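September 2, 2024
Notebook: log server, disk filling, day 1 of probably several

Paged at 6:40 by Clulholm, the box we all promised to decommission in August. Root partition at 100 per cent. Coffee not yet made. Writing this down as I go so that Shiuli doesn't have to reconstruct it from my shell history, which is mostly typos.

State on arrival:

df says / is full. du on / adds up to a bit over half the partition. So 143 GB of something that exists for the filesystem and for no one else. Usual suspect is a deleted file still held open. Ran lsof +L1 and got one line of output, the syslog daemon, holding a file of a few kilobytes. Not our culprit, though I restarted the daemon anyway to feel useful.

Second suspect: files hidden under a mount point. If something writes to /var/spool/ingest before the data volume is mounted there, the writes land on root and then get covered over like dirt under a rug. Bind-mounted / onto /mnt/peek and looked underneath.

mount --bind / /mnt/peek
du -sh /mnt/peek/var/spool/ingest

There it was. 143 GB, all of it, sitting quietly under the mount since the last reboot. Mildly annoyed that I went for lsof first, but I always go for lsof first.

Why it happened. The ingest service (Sostarby, Roald's thing, now my thing) starts when the network is up. The data volume is also mounted over the network. Both wait for the same target and neither waits for the other, so it's a foot race at every boot. For two years the mount won. On the last reboot the mount lost, Sostarby found an empty directory, shrugged and started filling it. The mount came up a bit later, on top. Sostarby kept its open directory handle from before, so it carried on writing underneath while everyone who looked in from a shell saw the nice healthy volume with old files in it.

Asked Roald whether the unit file had ever had a dependency on the mount. He said there was a comment about it. There is a comment about it. The comment says "should depend on mount".

Fix, as applied at 8:15:

Stopped Sostarby. Added RequiresMountsFor=/var/spool/ingest to the unit as a drop-in, not in the packaged file, which gets flattened at every upgrade (see my entry from August, the sweary one). daemon-reload. Then chattr +i on the bare directory underneath, via /mnt/peek, after emptying it. With the immutable flag set, anything that tries to write there when the volume is missing gets an error straight away. I'd like the error. Errors are cheap.

Emptying it was the slow part. I didn't want to delete, Britt-Marie needs those records for the billing reconciliation and would have found me. rsync from /mnt/peek/var/spool/ingest to the real volume with --ignore-existing, a dry run first, then the real thing. Dry run listed 577 files with the same name on both sides. Checked a handful by checksum and they differed, because the sequence counter restarts when Sostarby sees an empty directory. Lovely behaviour. So --ignore-existing would have skipped 577 files that were not duplicates at all, and I'd have deleted the only copy while whistling.

Changed plan: copied everything into a separate recovered/ directory on the volume and left the renaming for tomorrow. Åsmund has a script that reads the timestamp from the header and makes a sane name out of it. He says it works. He also says it has never been run on anything but his laptop.

Copy ran until just before lunch. Second rsync pass with --checksum, zero differences. Deleted the underneath copy after that and not a minute sooner. Root is back to a colour the dashboard approves of.

Reboot test, because the whole mess is a boot ordering problem and I don't trust a fix I've only read:

Boot 1, normal. Mount up, then Sostarby. Good.
Boot 2, blocked the storage server at the firewall. Mount timed out, Sostarby refused to start with a dependency failure, alert fired. Good, and rather satisfying.
Boot 3, unblocked again. Normal.

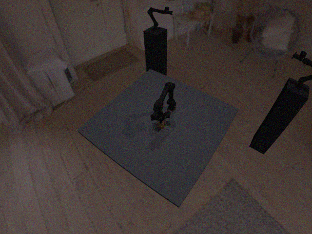

One wrinkle from boot 2. The mount unit doesn't retry on its own once it has failed, so after I unblocked the firewall nothing moved until I poked it by hand. Could switch to an automount, which would try again on first access. Sølve is against automounts on principle, after Vindulari, where one hung and took every login shell along with it. I have some sympathy. Leaving it as is for now: a human gets paged, the human types one command. The human will be me.

Also noticed, unrelated to all of the above: the disk alert on this machine was set to fire at 100 per cent. That is less of a warning than an obituary. Moved it to 80, and added one on inodes while I was in there. Shiuli is going to check the other hosts built from the same template, as I doubt this one is special.

Left over:

Rename the recovered files with Åsmund's script, on a copy, with me watching.
Tell Britt-Marie which dates are affected before she runs the August numbers. Emailed, no answer yet.
Sequence counter should not restart at an empty directory. Opened a ticket against Sostarby, assigned to Sostarby's maintainer, see above re: now my thing.
/mnt/peek is still mounted. Unmount before going home.
Decommission date for Clulholm. Ha.

16:50, /mnt/peek unmounted. Had a shell sitting in it, so "target is busy", and I spent a while looking for the process responsible before I noticed which prompt I was typing at.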